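Erndale Hall > Kitchen and Hatch > Checks before a big day

Wednesday refreshments: the walk-round list, with comments

Loads to enjoy this month, and hardly anything to fix! Tick, cross or scribble as you go, and please do scribble, the comments are the best bit.

1. Hatch shutter locks in the up position
OK. Runs beautifully now it has been greased. Hold it by the bar when lowering, fingers well clear of the sill.

2. Urn (the Prusus)
OK. Lid clips down on both sides, tap doesn't drip, flex runs behind the counter. Descale again in April.

3. Floor by the sink
Needs attention. The mat has started to curl at one corner, a proper toe-catcher. Turned over for now, new one on order.

4. Fire blanket and extinguisher
OK. Both on their hooks, both in date, and you can reach them without moving the trolley — hooray!

5. Fridge
OK at 4 degrees, checked before the door had been opened much. Milk on the lower shelf, please.

6. Trolley
Pass with a comment. Brakes hold on 2 wheels, as they should. Top tray squeaks like mad but is perfectly sound.

7. First aid box
Restocked. Blue plasters are back in, Zamdale pattern, the stretchy ones that stay on.

8. Cold drinks table

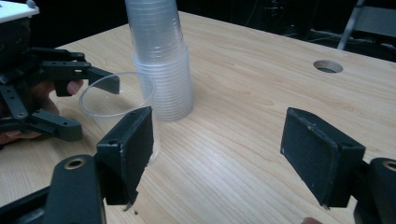 Cups are my favourite part of the whole list, so forgive the long comment. Check that the table doesn't rock, wipe it down and let it dry before anything goes on it. The clear plastic cups go upside down, nested one in the next, with a single one set upright beside the stack, ready to pour. A stack that tall looks splendid, but give the table a gentle nudge before you walk away and split it in two if it sways. Bin any cup with a cracked rim.

9. Cordial and water jugs
OK. The Hoxha jug has a chip near the spout, so it has gone in the glass bin. 39 squash bottles in the store, we're rich!

10. Back door
OK. Opens with one push, path outside swept.

Next walk-round: same list, fresh pen.

Comments (4) | Shares (2) | Viewed 1235 times

Erndale Hall Kitchen | Contact us | Back to top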